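Wash-up trial: arrangements from 17 September 2020

The gripper arm for the Groltville canteen wash-up is still being worked out in simulation. Olora, who supply the control software, have run the sink task 343 times since July. The task is narrow: dishes and leftover food in and beside a sink, two black fingers to handle them.

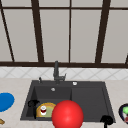 Staffing is the part most of you have asked about. Wash-up posts at Groltville stay at 24 for the length of the trial. Two people per shift will move to tray return and sorting, on the same grade and hours. Sorting matters more than before, as the arm works on one item at a time and does poorly with stacks.

Training takes one half-day and covers the stop control, the reach limit and how to log a fault.

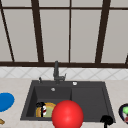 A reader at Flostthorpe asks whether the person on sorting will be held responsible when the arm drops a plate. Breakages by the arm are logged against the arm. Shift records will not carry them.

Olora wants 1,000 simulated runs before any hardware is fitted. Plates that still have food on them are the slower cases, and most of the remaining runs will go on those.

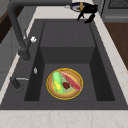
HEALTH AND SAFETY

No one reaches into the sink while the arm is powered. The floor marking will be set 50 cm outside the arm's furthest reach. Knives and glassware remain hand-washed on every shift. Rubber mats stay where they are.

Faults go in the Magagula log, under Wash-up, before the end of the shift. Please give the time and the type of item.

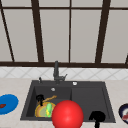
Two replies from the night shift said that sorting is harder on the back than washing, and asked for the return shelf to be raised. The shelf height will be measured before the rota changes. Further comments can be left in the box by the tray return.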